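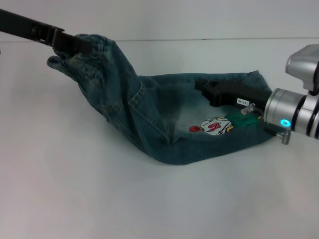

4. First wash with your Hilex W7

Before you wash any clothes, the machine must run one time empty. This cleans the drum of dust and oil from the factory.

4.1 Open the water tap fully and check the hose at both ends. If you see drops, close the tap and go back to section 3.
4.2 Put a half measure of powder in compartment II. Do not use softener.
4.3 Turn the dial to Cotton 60 and press Start. The programme takes roughly 44 minutes.
4.4 Wait until the door lamp goes out, then open the door.

Note: In the first minutes the pump can make a loud noise. This is normal.

4.5 For the first real load, sort by colour and by weight. Empty the pockets, close the zips and turn dark clothes inside out.
4.6 Load the drum loosely – you should be able to put your hand flat on top of the washing. The maximum dry load is 7 kg.
4.7 Choose the programme. For dark or coloured cotton we advise Mix 38 with a spin of 1,000 turns per minute.

CAUTION: Never pull the door by force. The lock stays closed while there is water in the drum.

CAUTION: Children and pets must stay away from the open drum.

If the display shows E2, clean the filter as in section 6. Spare filters can be ordered from the Wurnby service desk, part name Erdem.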